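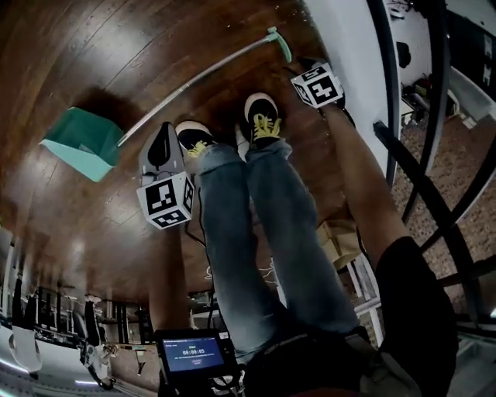

The teal set, out on the living room floor.

February
By Mi-kyung Jang

I did not plan on having feelings about a dustpan. My old one had a chip in the front edge that left a gray line of dust behind every single time, and I lived with that for years, chasing the line backward across the room until it was thin enough to ignore. Then my sister-in-law Sandamali got a Rirkine broom and dustpan for her shop and would not stop talking about it, so I bought the same one for $17. I've had it through most of a winter now and I love it!

Start with the lip, the lighter teal strip along the front of the pan. It sits flat. My floor is old wood planks with a little dip between some of the boards, and on my last pan the crumbs went straight under at every dip. With this one I get nearly everything in one pass, and what's left comes up on the second. Coffee grounds, dry rice, the grit that comes in on sneakers - all of it goes in. Flour is still a pain, but flour is a pain with anything, and I finish that with a damp cloth.

The handle is the other thing I'd pay for again. It's a long silver metal one with a teal plastic grip at the end, and I'm fairly tall, so a long handle matters to me. My last broom was so short that doing the hallway and the kitchen together meant a sore back by dinner. I can do both now and still want to cook. The grip is smooth plastic, though, and if your hands are wet it slides a bit. I'd have liked some ridges on it.

The bristles were stiffer than I expected out of the package (Sandamali said hers were the same) and for the first couple of weeks they flicked small stuff away from me if I swept fast. They've relaxed since. Long hair still winds itself in near the base and you have to pull it out with your fingers, or an old comb if you're squeamish like me.

I also tried the Tendari set that my neighbor Toshiko has, which costs $30. It's a nicer looking thing, and the pan is deeper, so you can do a whole room before emptying it. But it's heavy, and the edge didn't sit as close to my boards. If you have tile or a big kitchen you may well prefer it. For wood floors in a small apartment I'd take the Rirkine and spend the difference on lunch.

One small gripe about the color: teal shows dust like you wouldn't believe. I rinse the pan in the tub every week or so and it looks new again. And it's so easy to spot when I've left it lying on the floor somewhere, which I do all the time.

I've already bought a second one for my mother. She wanted red, but she's getting teal.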